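Jonuvbridge Town Council
@jonuvbridgetc
Tue 23 April

1/ The Council has today published the results of its consultation on household recycling collections in Jonuvbridge. The consultation opened in February and was open to every household in the town, including those in Longo and the Serkton estate. The main points are set out in this thread.

2/ We received 2,963 responses. Of these, 2,278 were completed online and the rest were returned on paper. We are grateful to all residents who took part, and to the library for keeping paper forms at the front desk throughout.

3/ The question that drew the most comment was whether cans, glass and plastic should continue to be collected together in one bin. A clear majority of those who replied wished to see cans and plastic kept together and glass collected in a separate box.

4/ The Council has accepted this. From the start of the new contract, glass will be collected every four weeks in a lidded box. Cans and plastic will remain in the green bin and will be collected every two weeks, as at present. Paper and card are not affected.

5/ Drinks cans may be placed in the green bin whole. They should be empty and given a quick rinse. There is no need to crush them. Crushed cans are harder to sort at the Skituso depot, and we would ask residents to leave them in their original shape where they can.

6/ Drinks cans and a tray.
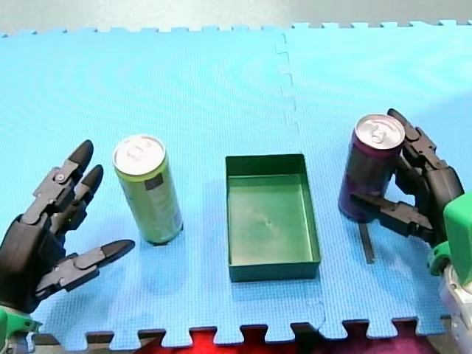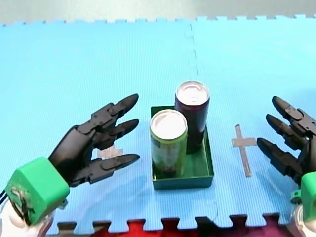

7/ In reply to Maple Row Residents: our bins are shared between eight flats and the green one is full a week before it is due to be emptied. Will shared bins be collected more often under the new contract, or will we simply be given another box that we have no room for?

8/ Thank you for raising this. Shared bins were mentioned in many of the paper responses. Blocks with six or more flats will be offered a second green bin at no charge, and may ask for one large glass bin in place of separate boxes. The managing agent or residents' group should apply on behalf of the whole block.

9/ We also asked about food waste. Opinion was more evenly divided here, and a number of residents expressed concern about smell in the summer months. The Council will not introduce a food waste collection across the town this year. A trial covering 700 homes in Longo will go ahead, and the findings will be published in full.

10/ Households in the trial area will receive a letter, a kitchen caddy and a first supply of liners. Those who do not wish to take part may return the caddy to the Council offices. Food waste from these homes can still be placed in the general bin.

11/ Garden waste: the yearly charge will stay the same. The service is limited to 2,000 subscriptions and a small number of places remain. Existing subscribers will be contacted before renewals open and should not apply again.

12/ Assisted collections will continue without change. Residents who already receive help with moving their bins do not need to take any action, and the same arrangement will be extended to the new glass boxes.

13/ The full report is available on the Council's website under Consultations. Printed copies may be read at the library and at the Serkton community hall. Large print copies can be requested from the front desk at the Council offices.

14/ New collection calendars will be delivered to all addresses before the changes take effect. Until yours arrives, please continue to put your bins out on your usual day, by 7am.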